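Pitatholm Hand-Taught Tasks
Data card and README, second release

Issued July 31, 2019
Maintained by the Pitatholm demonstration group, Urulard

Summary

The collection holds 396 demonstrations of small tabletop tasks, each performed by a person working with hand-held grippers. It is meant for training and testing methods that learn a task from examples. No robot arm was used in the recordings. A separate set, gathered by remote control on the Dreven arm, is kept under its own data card and should not be merged with this one without reading the notes on timing below.

Contents

Each demonstration is stored in its own folder and contains:

- video from the camera on each gripper
- the position and angle of each gripper over time
- the opening of the fingers
- a short text label giving the task
- a notes file, which may be empty

The recordings were made by 16 operators and cover 7 task families. Most involve putting things into containers, taking them out again, or opening and closing lids. The full list of families, with the wording given to operators, is in tasks.txt.

How the recordings were made

Operators stood at a white table and worked with one gripper or two, depending on the task. They were given the goal in a single sentence and were free to choose their own grip and order of work. Tracking cameras fixed above the table supplied the gripper positions. Calibration was repeated at the start of every session, and the values are stored with the session record.

Attempts that failed were kept where the operator recovered and finished the task. Those abandoned part-way were removed by Ylva Strand during the May review, with the exception of a small group held in the folder named "incomplete".

Food items

One task family uses food and food-like items with round containers. These items vary in size and finish from one session to the next, and users should not assume a fixed shape or weight. Thin, round items are most often held on edge, a grip that hides much of the face from the gripper's own camera.

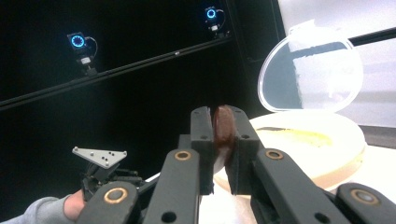
Figure 1. Dark brown disc held on edge in the gripper fingers, with the open container behind.

Known limits

Light from the right side of the table is strong in many sessions, and pale or clear parts such as lids can lose detail against it. Position tracking drops out for short periods when an operator leans over the table. These gaps are marked in the data and have not been filled.

Finger opening is recorded at a lower rate than position. Users combining this set with the Dreven recordings must bring both to a common clock - the script supplied by Pacita Dimaculangan does so for the present release only.

Suggested split

We suggest 80 per cent of the demonstrations for training and the remainder for testing, divided by operator. The file split.txt gives the division used in our own reports.

Use and contact

The data may be used for research and teaching. Operators agreed to the release of their recordings on the condition that no attempt is made to identify them.

Corrections should be sent to Kjell Lie at the Urulard office, quoting the folder number. Requests for the calibration records go to Ingegerd Söderlund.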